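A Morning at the Komlow Stationery Open Day
Posted Monday, February 20, 2023

I have a weakness for stationery. Not posh fountain pens so much (although I wouldn't say no), more the everyday stuff that sits on a desk for years until one day you can't find it and the whole house has to be turned over. So when I heard that Komlow, the office supplies people out on the Indale estate, were opening their doors for the morning, I had my ticket booked before the kettle boiled. It was £4, with a cup of tea thrown in. Bargain!

Getting there was less fun. The number 62 bus drops you at the wrong end of the estate and the signs seem to have been put up by somebody who already knew the way. I walked past the carpet warehouse twice. Once I was in, though, it was lovely and warm, and they give you a lanyard and a little pencil, and off you go at your own pace.

The first part is the display rooms, where they set out bits and bobs from all sorts of makers, plenty I knew and a few I didn't. I spent far too long on the small plastic things. I do like a good smooth casing, with no sharp corners to snag your sleeve on, and the off-white ones won me over completely. There's something about a plain shape with the light running down it. 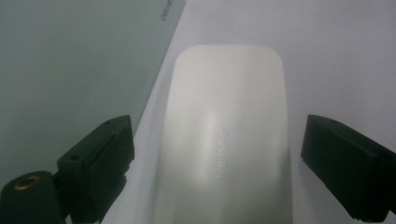 Soft corners and a satin finish, with the raised lettering running down near the middle. It looks like "deli" to me.

I know white shows every mark. My sister's desk is all white and she goes round it with a cloth like a woman possessed. But I've had black desk things for years and they just vanish into the shadows behind the monitor, so I'm coming round to pale colours. There was a wall chart in the corridor showing how desk colours have changed over the years, and I'd forgotten just how much beige we all lived with. My first office was beige from the skirting boards up, including the biscuits.

After that came the paper store, which smelled wonderful. They keep 239 different papers and cards in there, all in shallow drawers with brass handles, and you're allowed to open any of them. I opened a lot. The heavy cream card from Matex was my favourite, lovely to write on with that little pencil, and I'd have bought a pack if the shop had had any left. (They're expecting more in March, apparently.) A family in front of me were choosing something for wedding invitations and had got stuck between two whites that looked exactly the same to me. They were still there when I came back round.

Colour is what I'd really gone to think about, as I'm redoing the box room as a place to work and I've been dithering since Christmas. I had a paint card in my bag with twelve greens on it and every one looked like a hospital. What finally settled it was a light grey tabletop with a pale mint-green panel standing upright on it and a glossy white piece lying flat in front. So simple, and so fresh! The mint is hardly there at all, much paler than anything on my card, and with a strip of warm wood showing behind the grey it didn't feel cold in the least. I wrote "mint, grey, wood" on my hand and underlined it.
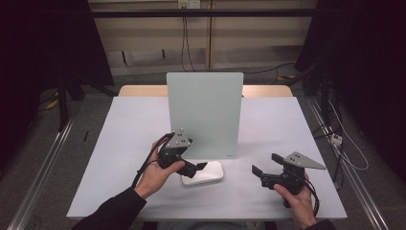
My box room gets the sun until lunchtime and then goes rather gloomy, so whatever I put in there has to cope with both. I think I'll keep the grey for the desk and have something mint standing up at the back of it, like that panel with its slightly rounded top corners, where I can see it from the door. The floor is already sorted, as I've got a grey carpet down and it isn't going anywhere. The shelves can stay bare wood. I've no idea yet what to do about the curtains.

Tea was in the canteen, and very decent tea it was, in proper mugs. The cakes came from Akpan, the bakery by the bus stop, and I'd recommend the ginger one if there's any going. Get there early, mind, as by the time I sat down it was mostly scones.

The shop was the only letdown. It's tiny, there's one till, and more than half the shelves had been picked clean by eleven. I came away with a box of paper clips and a ruler, so hardly a spree, but I did use the ruler that same afternoon to measure up for the desk.

If you fancy going to the next one, wear comfy shoes, take cash for the cakes, and get off the bus one stop after the roundabout, whatever the timetable says.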